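Speaker notes, gripper comparison, Kirkero, September 2020
Speaker: Emrys Hopkin

## Setup

- Start with the question from Winutance: can one controller run both arms with different fingers?
- Two arms, one table, sorting by color into trays.
- Hiltgate fingers first, then Gethin. Same controller settings for both.

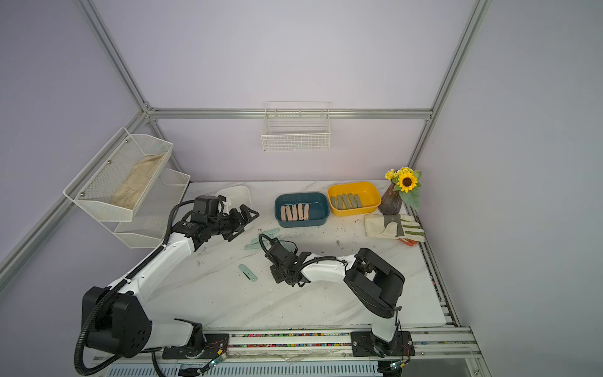 - Budget was 3,000 picks. We stopped at 2,000. Say why only if asked.
- Mention the wrist view before moving on. It decides the final approach.
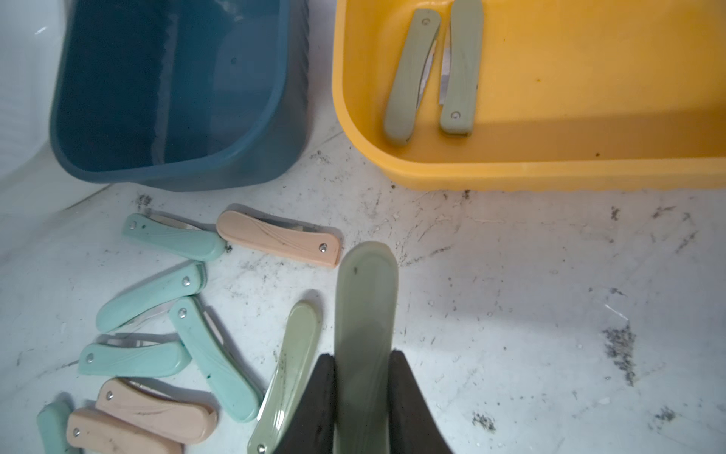
## Results

- Hiltgate: 316 missed picks, mostly thin pieces lying close together.
- Pause here for the overview.

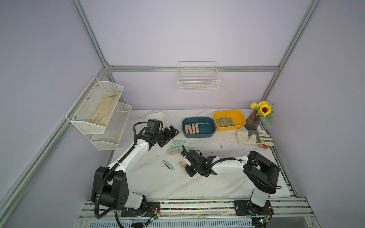
*Both arms over the table, trays at the back.*

Next, arm timing. Keep this short.

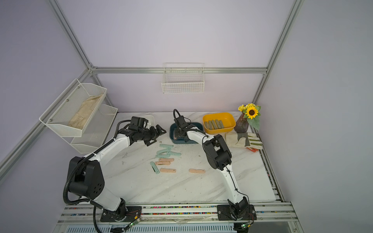 The controller plans each arm separately and checks for collisions afterward. With one gripper down in the teal tray and the other open over the strips, both have room. Take questions on cameras last.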